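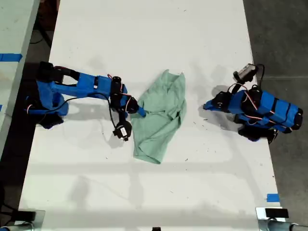

Figure 4-1. Light green cloth on a white tabletop, with a blue arm on either side.

4. Setting up celebrity follow lists

Zeltell sorts entertainment stories by the people named in them. A follow list tells the reader app which actors, musicians, models and TV personalities to show on your home page. The standard directory holds 2,654 names. Regional editions may hold fewer.

4.1 Before you start

You need a confirmed Zeltell account and version 2 of the reader app. Lists made in version 1 can be opened but not edited.

4.2 Creating a list

1. Open Menu > People > Follow lists.

2. Select New list and enter a title. Titles may contain letters, numbers and spaces.

3. Type at least three letters of a name in the search box. Stage names and legal names are both searched – the directory entry shows the stage name first. 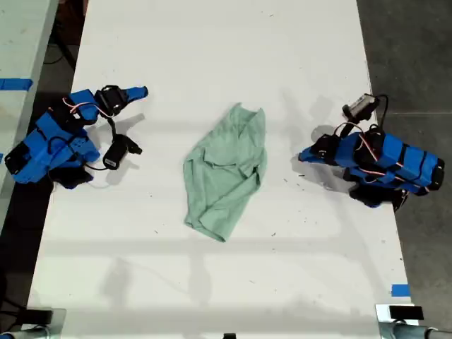 If two people share a name, check the occupation line under each entry before selecting one. Entries with a gray star belong to performers who have not been in the news during the past year. They can be followed in the normal way.

4. Select Add. Repeat for each name. A list can hold up to 294 people.

5. Select Save.

Note: Couples and bands have their own entries. Following a band does not follow its members.

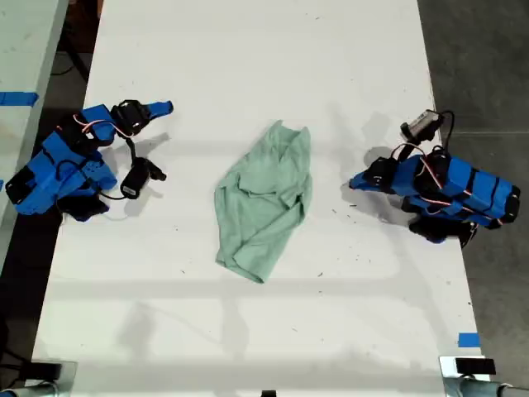 4.3 Choosing sources

1. Open the list and select Sources.

2. Turn each source on or off. Flaltitov supplies interviews and red carpet reports. Mirnley supplies photo galleries only. Maluleke supplies short items on engagements, splits and casting news.

3. Set Rumor filter to Off, Medium or Strict. Strict hides any story in which the person or a spokesperson is not quoted.

Caution: Changing the Rumor filter removes saved stories that no longer match. Export them first if you want to keep them.

4.4 Alerts

1. Select Alerts > On.

2. Choose Every story or Summary. Summary collects new stories and sends them every 30 minutes.
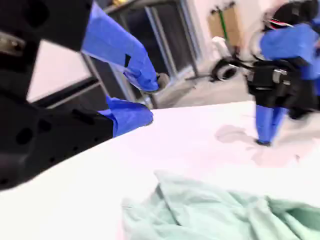
Alerts are held overnight between 11 p.m. and 7 a.m. unless Quiet hours is turned off. During awards shows the Live option appears at the top of the same screen. It overrides the Summary setting until the broadcast ends – the previous setting then returns without further action.

3. Select Send test alert. If no alert is received, check that notifications for the reader app are allowed in the settings of your phone or tablet.

Note: Lists created before October keep the old alert sound. To change it, open Alerts > Sound and select Default.

For sharing a list with another account, see section 5.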